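Dorska Opens Zurkville Packaging Return Program to Small Food Sellers

ZURKVILLE, November - Dorska, the household goods and pantry supplier, is opening its carton and tray return program to independent food sellers in the Zurkville area. Shops, market stalls and home bakeries can sign up starting this month. Until now the program was limited to the company's own stores.

Under the program, customers bring back clean cartons and plastic trays from Dorska pantry goods and receive store credit. Cartons are flattened, baled and sent to the Phuthong paper mill, where they are turned into new board. Trays in good condition are washed and go back into use. Damaged trays are ground up and sold as raw material.

The company ran the program in 19 of its stores over the past year. A total of 494 households took part from start to finish, and most of them returned packaging at least once a month.

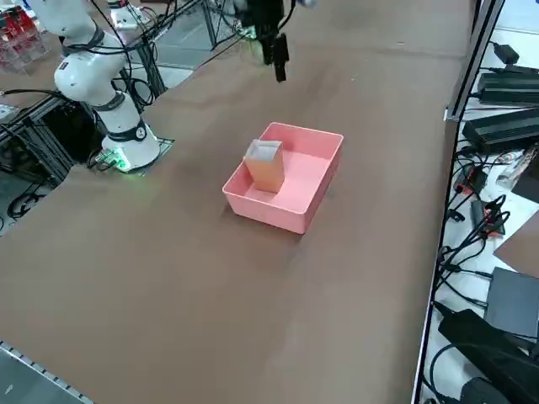
A carton in a pink plastic bin.

Independent sellers who join will receive a starter set of bins, printed signs for the counter and a supply of credit slips. There is no fee in the first year. Pickup is every two weeks, between 7 a.m. and 11 a.m., and sellers can ask for an extra pickup during busy periods such as the end of the year.

Cartons should be empty and dry. Tape and paper labels can stay on. The program does not accept drink cartons with a foil lining, foam trays or anything that has held raw meat or fish. Sellers may turn away packaging that does not meet these rules, and Dorska will supply a short printed guide for staff.

The wider program also brings a change to Dorska's own packaging. The Liltidano line of rice, lentils and dried beans is moving to a plain board carton without a plastic window. The new carton folds flat without cutting and uses a water-based glue. Stores will sell the remaining windowed cartons before the new ones go on the shelf.
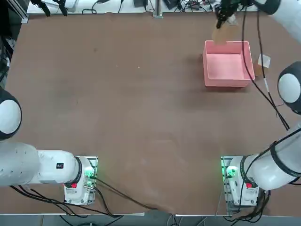 A work table with a white arm on each side.

Credit slips from independent sellers can be used at any Dorska store or at the shop that issued them. Dorska will pay the seller back for slips used at the seller's own counter - payment is made at the end of each month.

There are 11 places open in the first round. Places will go to sellers in the order that complete forms arrive, and a second round is planned for spring. Forms are available at the service desk in all Dorska stores.

About Dorska
Dorska sells dry foods, kitchen supplies and household goods through its stores and by mail order. Its main warehouse is in Zurkville.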